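# Chapter 8: Faults at the Point of Contact

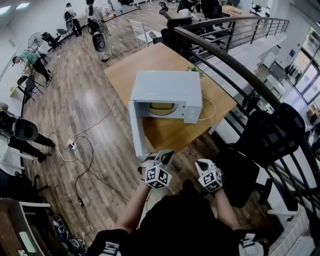

**Figure 8.1** Hand-held grippers in use at a microwave oven with its door open.

Most faults in household automation are small. A door is pushed past its stop, a dish is caught by its rim, or a finger closes a moment too early. This chapter considers how such faults begin and how they should be recorded.

The opening case is taken from the Marnach trials. One Thursday in June, a gripper jammed against the hinge of an oven door and held its grip for almost 20 seconds after the release command. No injury resulted. The report by Manju Dhillon traced the fault to a worn spring, which had passed inspection four times.

Section 8.1 sets out the report in full. Section 8.2 deals with safe stopping distances, and Section 8.3 with the duties of the person in charge of a trial. Readers should be familiar with the terms introduced in Chapter 4.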